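The sandpit that was meant to fix childhood

When Flotthorpe council opened its new nature play space last December, the brochure promised children who would be calmer, braver and better at maths. The maths claim has been quietly dropped. The rest is still on the sign by the gate.

I like sandpits. I have a harder time with the idea that one needs a consultant. Gralska, the design firm behind the site, charged the council for a 3,244-word "play philosophy" before a single load of sand was ordered. I read it twice and still couldn't tell you where the tap was meant to go.

Igor Urbańczyk, who wrote most of it, defends the spending. "Parents want to know there's thinking behind it," he says. Maybe. The parents I met mostly wanted shade.

Yvonne Naylor ran the kindergarten across the road until she retired, and her view of the evidence is short. "They surveyed 1,913 families and asked if outdoor play was good. Who's going to say no?"

There is decent research on messy play, most of it modest in its claims. Kids talk more when there's something to dig. They argue more, too. None of it says the sand has to be imported or the logs chosen for their "narrative colour".

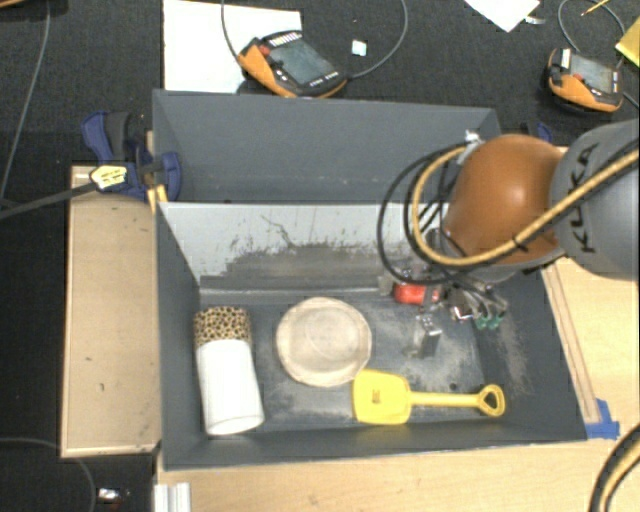
Yellow toy shovel, beige round and a tub with leopard-print trim: play gear needn't match.

Mahlet Endale, whose two boys are regulars, gave the place a fair trial. They ignored the willow tunnel and spent the afternoon filling a drain. The council says it will review the drain.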